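## 4. Setting up a private server

*Server guide for Sundania, dedicated build 713. Maintained by Farzana Chowdhury. Last revised 19th August.*

You have finished section 3, so the server program is on your machine and has opened at least once without closing itself in disgust. What follows turns it into something your friends can join, and keeps out the people who aren't your friends.

Set aside an evening. It doesn't take an evening, but you will want one.

### 4.1 Before you start

You will need:

- the server program, installed but **not** running
- the admin key you were emailed when you registered (check the junk folder, it loves it there)
- access to your router's settings page
- a copy of the game on a second machine, for testing

**Note:** If you are moving a world across from the old Peixoto client, do section 7 first. Peixoto saves will load without conversion. They will load upside down, and the cows will be in the sea.

### 4.2 Create the world

1. Open the server folder and run **Setup**. Choose **New world**.
2. Give the world a name. Letters and numbers only. The program accepts an apostrophe with every sign of pleasure and then can't find its own save file the next morning.
3. Pick a map. **Hamanholm** is the default: one island, two harbours, a great deal of fog. The larger maps are listed under **More**, and they want more memory than you think you have.
4. Set **World size** to 800. You can go higher, but anything past that is open water, and your players will sail out to look at it and then complain to you that it was water.
5. Leave **Seed** blank unless somebody has given you one. Write down whatever the program fills in.
6. Choose **Build**. The progress bar will reach 100 and stay there for several minutes. It is still working. Don't close the window.

**Caution:** Closing the window during the build leaves half a world behind, and Setup will then refuse to use the same name again. To clear it, delete the folder with that name inside **Worlds** and start from step 1.

### 4.3 House rules

Every setting on the **Rules** page can be changed later, apart from **Hardcore**, which is permanent. Think about that one with the people who'll be playing. Thitima Sombatkul, who tests these pages for me, ticked it by accident in June and lost a character to a goose.

1. Open **Rules** and set **Player damage** to *Off*, *Duels only* or *On*. Duels only is the sensible one. A group that picks On tends to be a smaller group a week later.
2. Set **Item loss on death**. *Tools kept* drops everything except whatever the player had equipped.
3. Under **Crafting**, leave **Shared recipes** ticked. Without it each player has to discover soup separately.
4. Save the page before you move to the next tab. There is no warning if you forget, and the program will quietly put everything back as it was.

Household items made at the crafting bench count as tools for the purposes of step 2. This includes cutlery. We have asked for it to be changed and been told it is a feature.

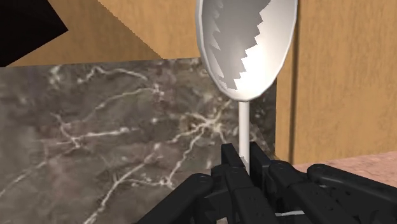
### 4.4 Open the door

Your server listens on port 507 unless told otherwise. Your router, quite properly, doesn't let strangers knock on it.

1. Log in to your router's settings page. The address and password are usually on a sticker on the router, and the router is usually behind something heavy.
2. Find **Port forwarding**. It may be filed under Advanced, Gaming, Security or, on one model I had the misfortune to own, Parental.
3. Add a rule that sends port 507 to the machine running the server. Choose both TCP and UDP.
4. Save, and restart the router. Tell the rest of the house first.
5. Start the server and wait for the line `Ready for players`.

**Note:** If the line reads `Ready for player`, your admin key hasn't been entered and the server is in solo mode. Paste the key into **Account**, then stop the server and start it again.

### 4.5 Invite people

1. In the **Players** tab, turn on **Invited only**. Do this before you share the address anywhere.
2. Add each friend by their account name. Display names don't work, as half the people who play this game are called Wolf.
3. Send them the address and the join password in separate messages.
4. Join from your second machine to make sure it works. Walk about a bit. Open a door.

If you want help running the place, give one trusted person the **Warden** role. Wardens can kick, mute and move players, but can't delete the world. Don't hand out **Owner**. There is no way to take it back, and the new owner can remove you.

### 4.6 Backups

The program calls this optional.

1. Open **Backups** and choose a folder on a *different* drive.
2. Set **How often** to *Daily* and **Keep** to *Seven*.
3. Choose **Back up now**, then look in the folder and check that a file has appeared.

To restore, stop the server, choose **Restore** and pick a file by date. Anything built after that date will be gone, so warn your players and let them shout before you do it.

Mods, including the Rornum weather pack, are covered in section 5. Take a fresh backup before installing any of them.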